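Chapter 9

Clearing a Mixed Table

Key terms: home place, holding tray, rolled goods, loose end, standing goods, flat goods, stray

After working through this chapter you should be able to:

Sort the contents of a work table into rolled, standing and flat goods
Rewind a bandage, tape or ribbon so that it can be used again
Decide what to do with a stray
Leave a table ready for the next person

Chapter 8 dealt with shelves and drawers, where most of what you handle is already at or near its home place. Tables are different. A table is where things are used, and the things used together seldom live together. A roll of bandage comes from the first aid drawer, a squeeze bottle from the kitchen, a jar from the pantry or the bathroom. By the middle of the afternoon they are all on the same few square feet of wood, and somebody has to put them back.

Glenys Mudgway ran the supply room at the Pledell day center for many years. When she started, the room held 219 kinds of item and had no list. Staff took what they needed in the morning and brought it back in the evening in a heap. Her first change was a small one. She marked off a space on the main table with tape and asked that everything being returned go inside the marks. The heap did not get smaller, but it stopped spreading to the chairs and the windowsill, and it could be dealt with in one go.

Her second change was to sort by shape first and by home place second. Most of us do it the other way around. We pick up one thing, walk it to its drawer, come back, and pick up the next. At Pledell this meant a trip down the hall for every item. When the staff sorted by shape first, they could see what needed work before it was put away (rewinding, wiping, closing a lid) and do all of that work at the table. The walking came last, with a holding tray.

The three groups used in this chapter are hers, with one addition.

Rolled goods are anything wound on itself or on a core: bandages, tape, ribbon, string, foil. They need the most handling.

Standing goods have a base and a top: bottles, jars, tubs, cans. Check the cap or lid, then wipe the base.

Flat goods are cards, signs, cloths and paper. Stack them last so that nothing gets pressed into them.

A stray is anything left over. It may be a small part, a toy or a sample of some kind. The word was added by Dzintra Priedītis when she took over the training course at Fellbridge, where the stores ran to roughly 1,700 items and a good share of them had no obvious owner. Her rule was that a stray gets a tray of its own and waits until the rest of the table is clear.

You may meet tables where the groups overlap. A roll of foil in its box can be treated as flat goods. A tube of cream will stand on its cap, though not for long – lay it down. Do not spend time on these cases. Put the item in either group and keep going.

A note on fixed items: power strips, lamps and anything plugged in are left where they are until the end. Clear around them. Section 9.5 covers cords.

Keep the table below in mind as you read the first section.

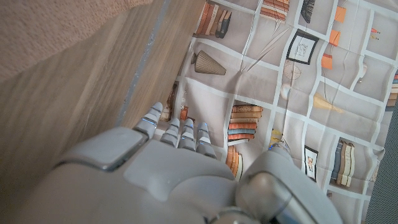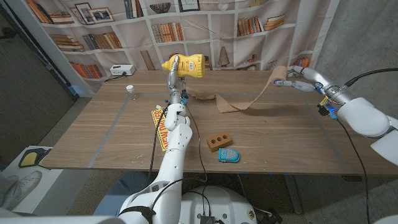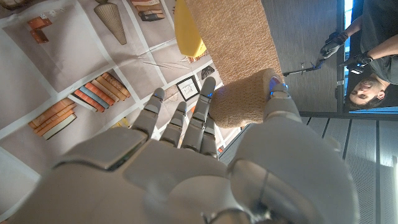
9.1 Rolled Goods

Rolled goods cause more trouble than the other groups because they do not stay the size they were. A bandage that fits in the palm of a hand can take up half a table once its end is free. Find the loose end before you move anything else. In the second picture the tan bandage runs from the roll at the right in a long strip, and the strip lies in folds and twists near the middle of the table. If you started with the mustard bottle or the little brick, you would be reaching over the strip the whole time. So begin at the roll. Hold it in one hand, take out the twists by letting the strip turn freely, and wind back toward yourself with light, even tension. Elastic bandage should not be stretched as it is wound. When you reach the end, tuck or clip it, and set the roll at the back of the holding tray.

Practice this with an old bandage until you can rewind it without looking down. Then go on to Exercise 9A, which uses ribbon and is harder.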